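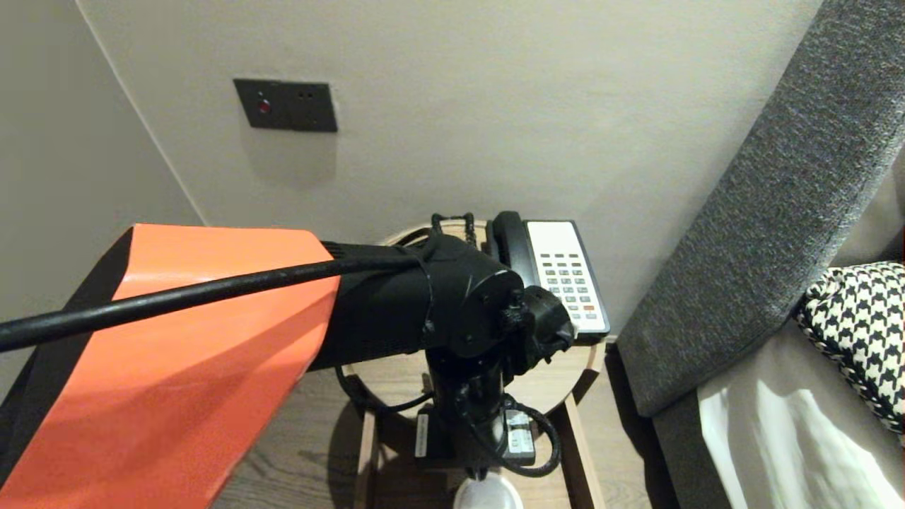

About Andik

Andik supplies and fits bedside furniture and corded telephones for guest rooms. The company began in a single workshop in Telside with a staff of 7, and the office, the showroom and the delivery bay remain at that address. Our clients are small hotels, training centers and residential colleges.

Our Work

Each room is treated as a complete order. The side table, the desk telephone and the cords are checked together before a room is handed over. Our most requested table is a round one in pale wood, chosen for corners where a square cabinet would crowd the bed. The telephone is set toward the wall - handset on the left, keys on the right - and the label area is left blank until the client confirms its extension numbers.

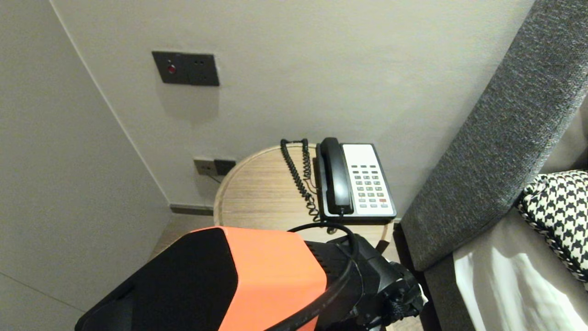
Can Andik furnish only part of a building?

Orders are accepted from 10 rooms upward, and a building may be completed one floor at a time.

Our largest contract to date was the Petersen residence hall, where 216 rooms were fitted between terms. We also keep a service agreement with the Metden training center, and replacement cords and handsets for that site are held in stock at Telside.
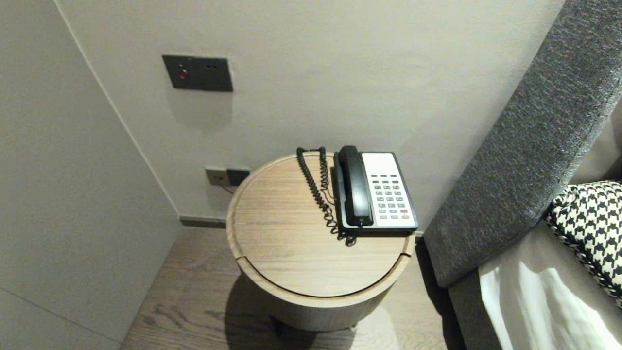 Visiting Us

The showroom is open to trade clients every Wednesday from 9 a.m. Appointments are requested for groups and for orders of more than 100 rooms. Finish samples may be borrowed for two weeks and should be returned to the front office.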